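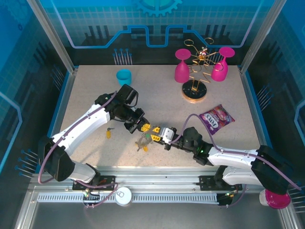 Minutes: Calendar and Booking Tools Working Group

Date: 26/07/2026
Present: Elli Pelkonen (chair), Aarne Hämäläinen, Nithin Bhat, Xiaoqing Lü (minutes)
Apologies: Daiane Paiva (written comments received, see item 4)

1. Minutes of the previous meeting

Approved with one correction. Under item 5, "shared calendar" should read "shared resource calendar." Xiaoqing will fix the copy on the wiki.

2. Move from Velis to Sanby

Aarne reported on the migration of room bookings from Velis to Sanby. The export produced 2097 recurring and single entries. Of these, 92 failed to import. All 92 are recurring series with at least one moved occurrence. Velis writes the moved date as a separate event with its own identifier, and Sanby rejects the file when the identifier does not match the parent series.

Two fixes were discussed:

a) Rewrite the identifiers in the export file with a script before import.
b) Import each series without the moved dates and have the owners correct them by hand.

Nithin preferred (a) but noted that the script would have to handle series that were split in Velis after someone changed the end date. Aarne has a draft that covers the simple case. Elli asked that no further imports be run on the live account until the script has been tried on a copy.

Agreed: option (a). If the script cannot handle split series, those go to the owners under option (b).

Velis stays available read-only until January. The license does not need to be renewed for this.

3. Time zones

Invitations sent from Sanby to people using Buvia arrive with the correct start time but the wrong time zone label. Replies are not affected. The label becomes a problem when the recipient forwards the invitation, as Buvia then recalculates the time from the label.

Nithin has reproduced this with four accounts. It occurs only when the organizer's profile zone differs from the zone of the booked room. Setting both to the same value clears it. He has opened a ticket with Sanby support and attached the raw invitation files.

Xiaoqing asked whether the default profile zone can be set centrally. Nithin: yes, for new accounts. Existing accounts keep whatever the user picked at first sign-in and have to be changed one by one or through the admin import.

Agreed: set the default now. Existing accounts to be changed through the admin import after the booking migration is finished, so that only one bulk job runs at a time.

4. Polls for meeting times

Daiane's written comments were read out. She has used Chu for scheduling polls with outside guests and recommends it over the poll feature built into Sanby. Her main points:

- Guests can answer a Chu poll without an account. Sanby asks for an email confirmation first, and the message often lands in spam.
- Chu holds all proposed slots as tentative in the organizer's calendar and releases the unused ones when the poll closes.
- Chu does not check room availability. The organizer has to book the room separately.

Aarne objected to the tentative holds. They show as busy in Sanby, and a poll with many slots can block a person's calendar for two weeks. Elli said the holds can be turned off per poll, though she had not found a setting for the whole account. Aarne would accept Chu if the holds were off by default.

There was some discussion of whether internal polls should also move. No decision — most internal meetings are arranged from the free/busy view and do not need a poll.

Agreed: Chu may be used for polls that include outside guests. Holds to be turned off by the organizer. Internal polls remain in Sanby for now.

5. Reminder emails

Duplicate reminders are still being sent for rooms booked before the migration. One comes from Velis and one from Sanby. Aarne will turn off outgoing mail in Velis. He pointed out that this also stops the weekly usage report, which Elli still reads. She will take the figures from the export page instead.

6. Any other business

Xiaoqing asked for a naming rule for shared calendars. Current names mix abbreviations and full words, and search in Sanby matches only from the start of the name. Deferred to the next meeting. Xiaoqing will circulate a draft.

Actions

Aarne: extend the identifier script and test it on a copy of the account. Turn off outgoing mail in Velis.
Nithin: set the default time zone. Follow up on the support ticket.
Elli: ask Chu support about an account-wide setting for holds. Reply to Daiane.
Xiaoqing: correct the previous minutes. Draft naming rule.

Next meeting: to be arranged once the script has been tested.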